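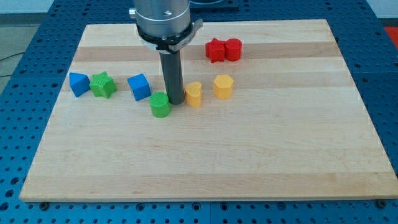 Werkstattverein Grollon stellt Selbstbau-Roboterarbeitsplatz vor

Grollon, 13. September 2021 — In der offenen Werkstatt Grollon steht seit dieser Woche ein Arbeitsplatz für einen Roboterarm, den Mitglieder in ihrer Freizeit aufgebaut haben. Zwei Personen haben das Vorhaben geleitet: Rosalie Camenzind die Mechanik, Luzius Stöckli die Programmierung.

Der Arm trägt ein stabförmiges Werkzeug und arbeitet über einem Brett aus hellen Holzstreifen, das auf einem blauen Lochtisch liegt. Geübt wird mit farbigen Formklötzen, darunter Sterne, Zylinder und ein Würfel. Der Stab soll einzelne Klötze verschieben, ohne die Nachbarn zu berühren. Bei eng stehenden Klötzen gelingt das noch nicht zuverlässig.

Der Aufbau hat rund 3'000 Franken gekostet. Davon stammen 1'382 Franken aus Spenden, den Rest trägt der Verein. Die Steuersoftware mit dem Arbeitsnamen Tanach haben die Mitglieder selbst geschrieben.

«Wir wollten einen Platz, an dem man Bewegungen ausprobieren kann und nach einem Fehler einfach neu anfängt», sagt Camenzind. Als Nächstes ist ein Greifer geplant. Er soll im Januar montiert werden.

Mitglieder können den Arbeitsplatz nach einer Einführung nutzen. Anmeldung in der Werkstatt bei Svenja Fankhauser.

Medienkontakt: Balthasar Lüthi, Offene Werkstatt Grollon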